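Brumden Household Words – README

What's in this folder

Brumden Household Words is a list of 1,055 everyday words and sayings collected from people who live in or grew up in Brumden and the villages out towards Povgate. Names for the end of a loaf, the gap between two houses, the feeling of being slightly too warm in a coat, that sort of thing. I started it because my gran and my neighbour had completely different words for a woodlouse and neither would budge.

Everything is in one file, words.csv, and there's a second one, places.csv, that tells you which village code means what. You can open both in any spreadsheet program. If the accents come out as gibberish, pick UTF-8 when it asks.

The columns

word – as the person spelled it. I haven't tidied these up, so you'll find "ginnel" and "jinnel" as separate rows.
meaning – in the speaker's own words where I could manage it, in mine where I couldn't.
place – a 4-letter code, see places.csv.
age_band – under 35 or 35 and over. I wish I'd asked for something finer, but I didn't and it's too late now.
heard_from – family, school, work or other. A lot of people ticked family for everything!
notes – anything that didn't fit elsewhere. Some of the best stuff is in here, so do have a read.

How I sorted it

The first round came in on paper slips, over 2,000 of them, and plenty were repeats. I typed up the lot over one very long March, mostly at the kitchen table after tea, and merged slips only when the word, the meaning and the place all matched. If two people in Pledlow gave the same word with different meanings, both rows stayed. 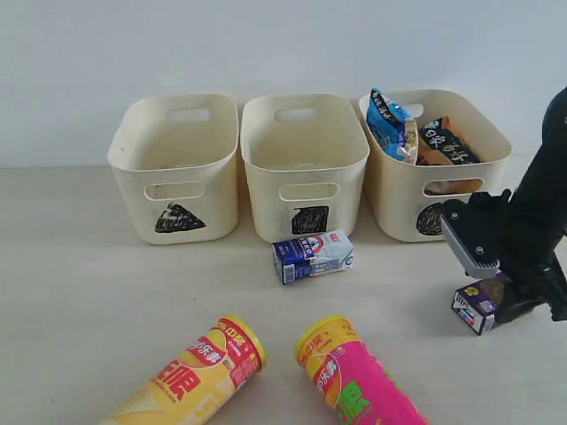
Food words were the hardest to pin down. People will happily tell you what they call a bread roll, then halfway through the sentence they remember that their dad called it something else and that it only counted if it had flour on top. I kept both versions whenever that happened and put the flour business in notes. School words were much easier, and ruder – I've left the rude ones in.

Known problems

Lapointe is badly under-represented, and most of its rows come from one family. Please don't draw any grand conclusions from them.
A few meanings just say "you know". I do know, but I realise that doesn't help you.
Some rows have no age band. Blank means blank, so please don't guess.

Using it

Help yourself for teaching, quizzes, local history or plain nosiness. A mention of the list's name would be lovely. I'd ask you not to try to work out who said what, as it's a small place and people were kind enough to be frank.

Thanks

Sylvie Paquette checked the spellings against her own notebooks and talked me out of a truly awful column layout. Any mistakes left in are mine. If you've got a word I've missed, add it to the bottom of additions.txt with the place and the meaning, and I'll fold it into the next version.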